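From: Ute Kleinschmidt
To: Pledell setup list
Subject: Re: [setup] plates, bins and the tape on the floor

Vitória, thanks for the list. Answers to your points are further down, under the quoted part. I looked at the rack and the table on Friday before lunch.
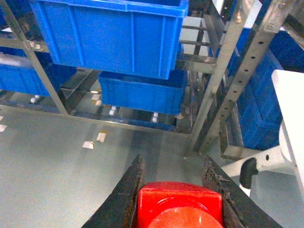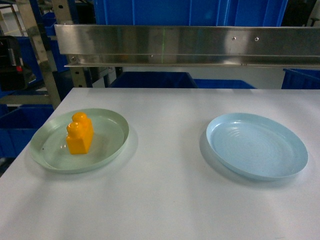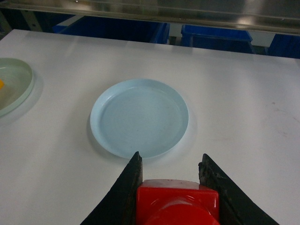 First: the steel rack with the blue bins. Second and third: the white table with the two plates.

Vitória Marinho wrote:
> Hi all,
>
> Before we order anything else from Strobel I would like to settle a
> few things about the sorting table and the storage behind it.
>
> 1. Plates. The inventory sheet says "plates, plastic, assorted" and
> nothing more. Which ones are we keeping on the table? If one gets
> lost I would like to be able to replace it with the same kind.
>
> 2. Blocks. Do we use the big ones or the small ones? Both are on the
> sheet. Lisness sent us a box of 200 small ones in February and I
> don't know if anyone has opened it.
>
> 3. Bins. Are the blue bins staying on the steel rack, or do they go
> to the Staruno room with the rest of the storage?
>
> 4. Tape. There are bits of tape on the floor by the rack. Can they
> come up? The floor is being cleaned at the end of the month.
>
> Vitória

1. Plates. Two on the table, one green and one light blue. Both are plastic, round and shallow with a raised rim. Please put them on the sheet as two separate lines, because the blue one has fine rings on the inside and I would want the same again if we had to replace it. The blue one could do with a wash, there are a few specks and smudges on the base. The green one has a tiny dark speck near the rim. I don't know if that comes off. I'd try dish soap first and not the scouring pads, they leave plastic dull.

I would keep a wide gap between the plates as it is now. When they sit close together people put things down on the wrong one, and then the notes for that round are no use.

2. Blocks. The big ones. The yellow-orange one on the green plate is the kind I mean, the chunky sort with two studs on top. It stands on its narrow end without trouble. The small ones from Lisness are still in their box under the sink in the kitchen, taped shut. I would send them back if they will still take them. If not, the after-school group at Pledell can have them. They asked for blocks last year.

3. Bins. I would leave them where they are. The shelves in the Staruno room are too shallow for bins that size, I measured them when we moved the paper over and we were short by 4 inches. What the bins do need is labels. Everyone opens the wrong one first, including me. I can print labels if somebody tells me what is supposed to be in each bin. Please send me what is meant to be there, not what is there today.

4. Tape. Please don't pull it up yet. There are a few small pieces, off-white and beige, out on the floor, and at least one more back by the base of the rack. Some of it marks where the rack stood before we shifted it, and some of it I can't explain. If you put a piece down, reply to this and say what it's for. Whatever hasn't been claimed by the time the cleaners come, I'll take up myself with a plastic scraper.

One thing that wasn't on your list. The order form from Strobel still has our old room number, 77. It should be 7. The last delivery went to the wrong end of the building and sat there over a weekend. Can you change it before the next order goes out? I don't have the login.

I'm in until four most days if anyone wants to go through the bins with me.

Ute

_______________________________________________
setup mailing list
To change your subscription or leave the list, write to the list owner.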